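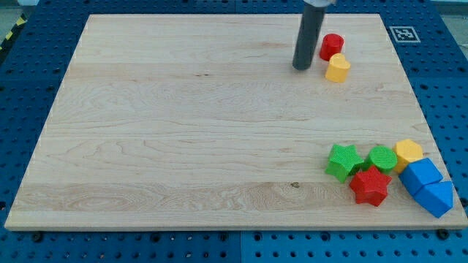
3.2 Counting sites and recording procedure

Winter counts of waterbirds were made at three sites: the Rurnthorpe estuary, the Drunura lagoon and the small freshwater lake at Jemorwood. Each site was visited from the same fixed points in every count, starting two hours before high tide at the estuary and at 9:30 in the morning at the other two. Before the first season, the observers practiced flock size estimation with paper silhouettes of ducks and waders, which were spread on a flat board and shown for a few seconds. The board in Figure 4 is pale and has a faint horizontal grain, with a small dark knot or mark in the lower half. A plain, light background of this kind was preferred in the training, as dark silhouettes stand out well against it.

Figure 4. Board with pale maple finish, on a blue perforated table.

In total, 346 counts were completed. Counts were canceled when the visibility was less than one kilometer or when the wind made the telescope unsteady. The highest single total was 1,344 birds, recorded at Rurnthorpe in March, and most of these were Dunlin and Wigeon. At Drunura the numbers were much lower, but the species list was longer – this lagoon is shallow and gives shelter to several dabbling ducks which we did not find at the estuary.

Scarce species were treated separately. A record was accepted only if the bird was seen by two observers, or by one observer who wrote a full description on the same day. Of the scarce duck records, 18 were accepted under this rule. Female and young ducks of the genus Aythya caused the most difficulty, and those not identified with certainty were entered as "Aythya sp." and left out from the species totals.

All field notes were entered in the Khúc database by Sille Grímsdóttir, and the entries were then compared with the original notebooks. When two observers gave different numbers for the same flock, we used the mean of both values. The possible effect of this choice on the trend estimates is examined in Section 4.1.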